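How to Find Old Newsreel Stories by Date

Newsreels ran in theaters twice a week for decades, and a lot of the footage still exists. Finding one story is harder than it sounds. Titles were short, dates on the cans are often release dates, and the same clip may turn up under several names. The steps below use the Ronema newsreel index, but they work with most catalogs.

What you need

A rough date for the event, a notebook or spreadsheet, and a free reader account with Ronema. Allow an evening for your first search.

Step 1. Pin down the event date

Start with a daily newspaper, on microfilm or online. Write down the day the event took place and the day the paper reported it. Keep these in separate columns.

Step 2. Widen the window

Film had to be shipped, cut and printed before it reached a theater. For a story from overseas, search from the event date to 3 weeks after it. Local stories usually show up sooner.

Step 3. Search by place first

Type the city or country and leave out people's names. Names were spelled many ways, especially when they came in by cable. A search for Prasham in the index brings up 116 entries. Adding a year cuts that to 5, few enough to read one by one.

Try older place names too. Catalogers mostly kept whatever spelling was on the original sheet.

Step 4. Read the shot list

Open the full record and look for the shot list, sometimes called a dope sheet. It gives the order of shots and often the cameraman's notes. The title alone can mislead you - a reel called "Leaders Meet" may be mostly crowds and parked cars.

Step 5. Copy the reel number

Write the number exactly as shown, with any letters or slashes. The Drollska reels use a plain number such as 481, and the Murakami reels add a letter for each story on the reel.

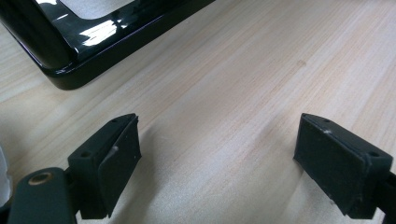

Step 6. Check against a second source

Compare the shot list with the newspaper report. Look at the weather, the speakers and the order of events. If they don't agree, you may have a different visit or a later anniversary piece.

Step 7. Request a viewing copy

Send the reel number, the story title and the release date in one message. Ask whether the sound survives, as many prints were kept silent. Permission to reuse the footage is a separate request and usually goes to the rights holder.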